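4.2 Locker wiping

Demos were collected with the hand-held grippers only, no robot in the room. Each operator wore the head camera and wiped the front of a metal locker cabinet with a cloth, 60 demos per operator, 770 kept after filtering. Keys stay in the upper locks. We left them there on purpose, a policy that snags a key ring is no use to us.

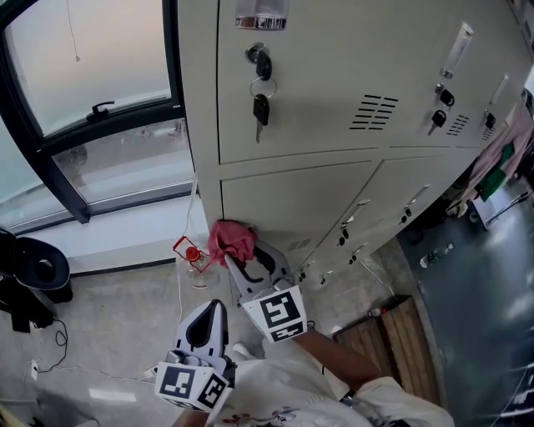 Figure 3. Head view during collection, right gripper pressing the cloth to a lower door. Marker cubes give gripper pose.

Steep camera angle hurts on the lower doors. The forearm can get between the camera and a cube, and then pose has to be filled in from neighboring frames. Gaps over 14 frames were droped. Training with the Fellard encoder, same settings as Sec. 3. Without the gap filter the policy pushes too hard near the bottom edge, see Table 2.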